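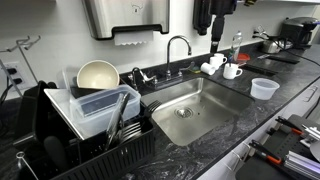 Chapter 4
Water in the Shared Workplace

Most people who work in an office, clinic or school use water several times a day without thinking of it as a building service. It is supplied, metered, heated, drained and paid for, and each of these steps falls under someone's duties. The point at which staff meet the system is usually a plain one: a single deep basin, a gooseneck faucet with a lever handle on either side, a paper towel dispenser on the wall. This chapter follows the water from the street main to that point and then on to the sewer.

Section 4.1 deals with supply pressure and pipe sizing. Section 4.2 turns to fixtures and to the rules that govern their placement. Students should review the table of pipe diameters in Chapter 3 before they begin.

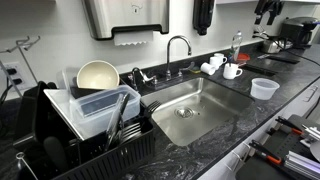 Figure 4.1 Single-basin sink with wall-mounted towel and soap dispensers.

The case used throughout is the Gidey Building, a four-story office block managed by Grustlow. Its plumbing was surveyed in April by Mekdes Abdella, whose report recorded 19 fixtures on the upper floors and a daily demand of around 1,020 gallons. The ground floor is let separately and has its own meter. 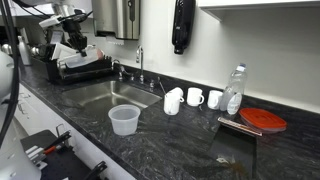 Figure 4.2 Drying rack and wall dispensers at a stainless steel undermount sink.

Demand in such a building is uneven. It rises before the start of work, again at midday, and falls almost to nothing overnight. A designer who sizes the pipes for the average hour will leave the top floor short of pressure at noon.

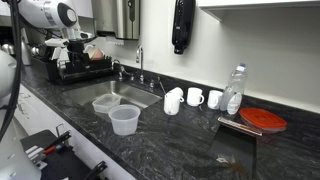
The peak hour therefore governs the design. In the Gidey survey it accounted for 580 gallons, and the method for estimating such a figure from a fixture count is set out in Section 4.1.

Key terms: service main, peak demand, fixture unit, trap, vent stack.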